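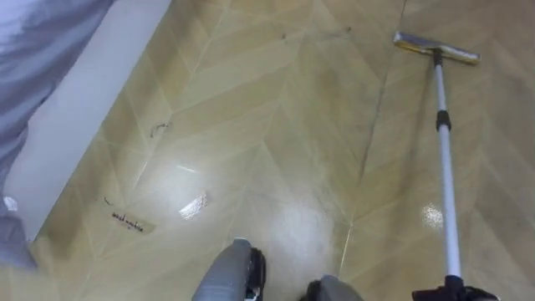 Flat mop held low on the shaft by one gripper, second gripper free.

Home | Builds | Grippers | Code | Parts list | Contact

Setting up a two-arm robot to push a flat mop

These notes cover the mopping routine for the Colley, the two-arm platform we run at home. They assume that the arms are already calibrated and that the head camera is publishing. If not, work through Lesia Boiko's calibration page first.

1. Mop

Use a flat mop with a telescopic handle. String and sponge mops need downward force, and the wrist joints will trip their current limit long before the floor is clean. A flat head needs very little.

Set the handle length before the robot takes hold of it. Tighten the locking collar by hand, then push the handle against a wall to check that it does not creep. If the shaft slides in on itself during a stroke, the controller goes on reporting the old tip position and the head falls short of the planned path.

The joint between handle and head should be free in both directions. Ours was stiff when new, and a drop of light oil cured it.

2. Grip

Grip the lower end of the shaft in the right hand, leaving the head out in front. The left hand stays open. It is used later for picking up, and on this build it also gives a second height reading near the floor.

Smooth metal shafts turn in the fingers under side load. Marisol Zamudio tried heat-shrink sleeving and then plain rubber tape. The tape was better. Wrap it in one layer with no overlap, or the fingers close on a ridge and the shaft sits off-axis.

Gripper settings:

grip_force: 12
slip_retry: 2
release_on_fault: false

Leave release_on_fault at false. A dropped handle is harder to recover than a stopped arm.

3. Stroke

Each stroke is a straight push, a short lift of the shaft to unload the head, and a return along the same line. Wenceslao Arellano's first version used a figure of eight, as a person would. It cleaned well but the wrist reached its limit on every second turn. The straight stroke is slower and has given no trouble.

Start with 6 strokes per station and move the base sideways by slightly less than the width of the head. Keep the base off any section that has just been mopped. The wheels leave marks and the odometry drifts on a wet surface.

Set the stroke limit short of skirting boards and furniture. Loose bedding is a particular nuisance: the depth camera returns a ragged edge on hanging cloth, so add a margin in the map by hand.

4. Glare
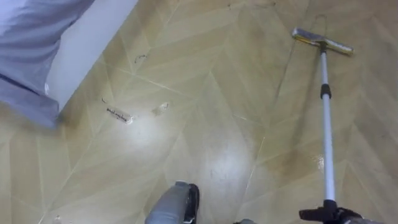
Can I use a wet pad straight from the bucket?
Wring it out by hand first, until it no longer drips when held up by one corner.

A shiny floor under a ceiling light gives bright patches that move as the head moves. The stock dirt detector reads these as spills. Two changes dealt with most of it. The first was to lock the exposure at start-up. The second was to compare detections from two head positions and discard anything that had shifted against the floor seams.

Herringbone patterns cause a separate problem. Pale joints between the planks or tiles can be picked up as thread. Raise the minimum contrast until the joints drop out, then check that a dark hair is still detected. There is a usable gap between the two settings, but it is narrow.

Scraps of paper should be lifted before mopping. A flat pad pushes them along and then glues them down.

5. Logging

Write wrist current and tip position to file on every run. We keep the last 1,000 strokes and overwrite the rest. A slow rise in current at constant speed usually means the pad wants washing.

Updated in April with the revised gripper settings.

This site uses cookies to remember your display settings. Accept | Manage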